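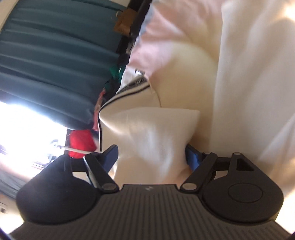 How many hand-held grippers should a small team buy for collecting laundry and clothing data at home?

Buy one per person who will be collecting at the same time, plus one spare for the whole group. A spare that sits in a closet is still cheaper than a person who sits on a couch waiting for a part.

Budgeting for hand-held grippers, clothes handling project
Posted by Genalyn Tagle, 23 August 2019

Hello everybody, and thank you in advance for reading all of this! I help run a little project called Narelside, and we want to teach an arm to pick up and fold clothes. The arm itself comes later. For now we're only paying for the hand-held side, so people can go into ordinary bedrooms and handle shirts, pants and bedding while the camera records. I have $2000 to spend before February and it has to cover everything. The Durnico gripper I like is $1391 with the camera and mount. That leaves me a good bit short of a second one, and my partner in this thinks we should wait and buy two of something cheaper. What would you do? And is there anything besides the gripper that I'm going to wish I'd put in the budget?

Gerd Nolte

Hi Genalyn, what a nice project, and I remember being exactly where you are. I'd buy the one good gripper now and keep the rest back, because you will spend it. Finger pads come first. Ours lose their grip on smooth cotton long before anything else on the tool gives trouble, so put $200 toward pads and don't feel bad about it. After that, storage cards and a second battery if yours uses one.

The other thing I'd plan for is the clothes themselves (my wife laughed at me for having a line for clothes in a robotics budget, but there it was). Elastic is where I'd put my practice time. A flat T-shirt is friendly, while a gathered waistband bunches up between the fingers and you have to learn where to take hold of it.

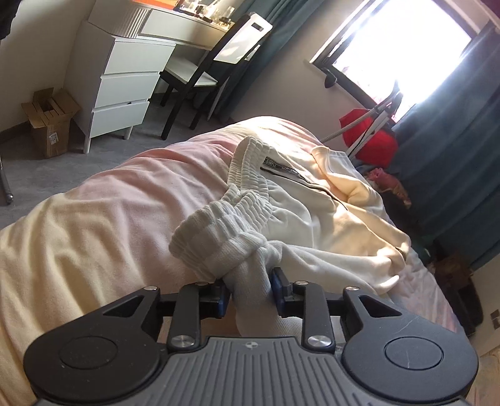
What to put aside money for

Pads, as I said. Then shipping, which always gets me, and a small curtain or blind if you'll be working by a sunny window, as strong sun washes out part of the picture and you end up doing the same garment over again. Ask the seller whether the pads can be bought separately, too. Telance told me yes on the phone and then only had them in a full jaw set, so get it in writing!

Despina Michailidis

Agree about the pads. I went the two cheap ones route and the joints got sloppy after 10 sessions or so, which made the jaw opening read differently on each tool. We had to throw a lot away. One good one.

Thodoris Tsoukalas

Can you rent? Ververidis used to let us have theirs by the month, not sure they still do it. Might be worth an email before you spend anything.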